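We use cookies to remember your login and language. Accept all / Manage choices

Skellville Lettings – Tenant Help Desk
Ticket: marks and rocking furniture, living room floor, marble pattern tile
Status: closed by tenant
Last updated: April

Opened by Kaja Laur, 8.40 am

Hi, moved into the Brusley flats in the new year, ground floor. Two problems, prob related, putting them in one ticket, sorry if thats wrong.

1. Grey scuffs on the living room floor. Pale tiles, marble pattern, shows everything. Scuffs are in the middle of the room where the kids sit, not by the door, so not shoes I don't think. Mop does nothing. Washing up liquid does nothing.

2. Kids' chairs rock. Small plastic ones, bought new. One of them rocks so badly my youngest won't sit on it. Also they slide. Push back from lunch and the whole thing shoots off.

Worried about the deposit mostly. Check-in report says floor "clean, no marks". Can someone tell me what to use on it before I make it worse. Have not tried bleach. Have been tempted.

Reply, Raimonds Uibo, help desk, 9.25 am

Morning Kaja. Please no bleach on that floor, and no vinegar or limescale spray either till we know what the tile is. If it's ceramic with a marble print you'd get away with it, if it's real stone you won't.

Can you check a few things
– is the surface shiny or flat when you look along it towards the window
– does the same pattern come up twice anywhere (printed tiles repeat, stone doesn't)
– do the marks feel like anything under a fingernail
– do the chairs rock everywhere or only in one spot

Don't worry re deposit for now, you've reported it, that counts in your favour.

Kaja Laur, 10.10 am

Quick answers, on my break.

Shiny. Found the same squiggle by the sofa and again near the balcony door, so printed?? Marks feel like nothing, maybe very slightly draggy. Chair rocks in the middle of the room, haven't tried it anywhere else, will do tonight.

Raimonds Uibo, 10.30 am

Printed then, almost certainly. Good news. Porcelain or ceramic, either is tough. Draggy means something has been left ON the tile, so it should lift. Plastic or rubber transfer from chair feet is my guess.

Passing to Gion who did the floors in that block.

Gion Baumgartner, maintenance, 1.15 pm

Yes ceramic, I laid them. Not stone. Tenant can relax.

Try in this order, stop when it works.
a) dry white rubber, the school kind. Rub, sweep up crumbs.
b) melamine sponge, damp, light pressure. Small bit in a corner first as it can dull a gloss.
c) bicarb and water, thick paste, soft cloth, rinse twice.
Nothing gritty. No scourers, no wire wool.

Rocking – could be the chair, could be the floor. There is a slight fall towards the balcony in all ground floor flats. 2 mm over the room, you'd never feel it. Would not make a small chair rock unless one foot happens to land on a grout line. Check chair first. Turn it over, look at the feet.

Kaja Laur, 7.50 pm

OK did the lot once tea was cleared. Results.

Rubber: took off most of it!! Genuinely annoyed, spent a whole evening on that floor last week. Two marks left, both long ones.

Sponge: got one of the long ones. Corner test was fine, no dull patch I can see. Other long one is fainter but there.

Bicarb: not tried yet, none in the house.

Chairs: put the rocky one in four places. Rocks in the hall. Rocks in the kitchen. Rocks on the kitchen worktop (wiped it after). So it's the chair. Fernanda next door says hers from the same shop did it too and it was a bit of plastic left on from the mould.

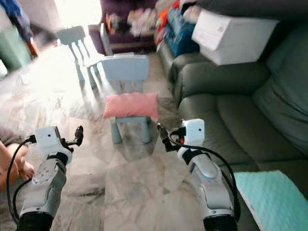

Other thing, forgot to say this morning, we tie a cushion on for the little one as the seat is hard. Well, we did tie it, ties came off in the wash so now it just sits there. Cushion slides, child slides, chair slides. Could the cushion be part of the sliding or is that daft? Also it's puffy so it sits proud of the seat and he ends up perched.

Raimonds Uibo, 8.45 am

Not daft. If he's perched forward his weight goes on the front legs, back ones go light, off it goes. Two separate fixes.

Cushion: square of that rubbery mesh you put under rugs, cut a bit smaller than the seat, between seat and cushion. Or sew new ties. Or a thinner cushion.

Chair: felt pads on plastic feet will make it slide MORE on ceramic. People always buy felt. You want rubber or silicone, clear or pale, not black. Black rubber marks pale tile and you'll be back here in a month.

Have you had it upside down yet? Gion will ask.

Gion Baumgartner, 9.05 am

I am asking.

Kaja Laur, 12.35 pm

Upside down now. Three feet flat, one has a little ridge on the inside edge, sharp-ish. Ran a finger round it and yes that's raised. Other feet have grey muck packed in the edges. Scraped it with a cocktail stick, loads came out, grit and hair mostly. Lovely.

So is the grit the marks then? Or the plastic?

Gion Baumgartner, 1.20 pm

Both. Grit under foot plus drag = grey line. Long line is someone pushing back from the table.

Ridge: do not cut it with a kitchen knife, please, I had a tenant at Strebel House do that and he spent the afternoon in A&E. Use a nail file or fine sandpaper round a bit of wood. 200 grit if you're buying it. File flat, stand chair on the worktop, press each corner, file again. Go slow, if you take too much off you then have a short leg and you're doing the other three. Wipe dust off before it goes back on the floor.

Tõnu Kivi, tenant, upper floor (commenting on open ticket), 4.00 pm

Same chairs same problem. The stick-on silicone dots lasted 2 weeks for us then peeled and the kids ate off a floor covered in dots. Clean the feet with surgical spirit first and leave overnight before anyone sits. Second lot have stayed on since. Also the caps that push over the whole leg don't fit these, legs too thick, don't waste your money.

Raimonds Uibo, 4.10 pm

Thanks Tõnu. Ok to keep this here, useful. Agree on overnight.

Kaja Laur, 8.30 pm

Filed it. Took ages, nail file is knackered. Doesn't rock on worktop. Doesn't rock in kitchen. Tiniest wobble in the middle of the living room but if I shift it a hand's width its gone, so that'll be your grout line.

Bicarb on last long mark, left it five mins, wiped, rinsed. Gone. Well – gone if you stand up. Lying on the floor with a torch I can see something. Is anyone at checkout going to lie on the floor with a torch?

Rug mesh under cushion, had some left from the hall rug. Stays put so far. He complained it was "different" and then ate his tea on it.

Dots ordered. Clear ones, pack of 14, will do both chairs with spares.

Raimonds Uibo, 9.00 am

No torches at checkout. Have added a note on your file, marks reported and cleaned by tenant, no damage to tile.

If the faint one bothers you, second go with bicarb, but don't keep at it every day. Leave it a week, normal mopping may finish it off.

Mop advice as you mentioned washing up liquid – that leaves a film on gloss ceramic and film picks up every mark going. Plain warm water for a couple of washes to strip it, then a capful of ordinary floor cleaner. We use Lalov in the communal hall but any neutral one will do. Sweep first or you're just pushing the grit about.

Gion Baumgartner, 9.15 am

And clean the chair feet when you mop. Once a week is enough.

Kaja Laur, 6.20 pm

Dots came. Surgical spirit, dried, stuck, chairs upside down on the sofa overnight so nobody can sit on them. One of them was not happy about this and had his breakfast standing up.

Edit, next day: on and holding. Chair doesn't shoot off any more. It does make a noise when dragged, sort of a honk, which they have discovered and now do on purpose. Is there a fix for honking

Gion Baumgartner, 7.55 am

No.

Raimonds Uibo, 8.50 am

Usually settles after a few days once the silicone picks up a bit of dust. Teach them to lift it. Good luck.

OK to close?

Kaja Laur, 10.05 am

Yes close it. Thanks both, and Tõnu. Will open a seperate one for the balcony door, handle's gone stiff.

Ticket closed by tenant. Replies are off. To reopen, quote your flat number.

Related tickets
– Balcony door handle stiff, ground floor
– Grout going dark next to kitchen units
– Sofa feet leaving rings on tile
– Can I use a steam mop on gloss ceramic?
– Hall rug slipping, which underlay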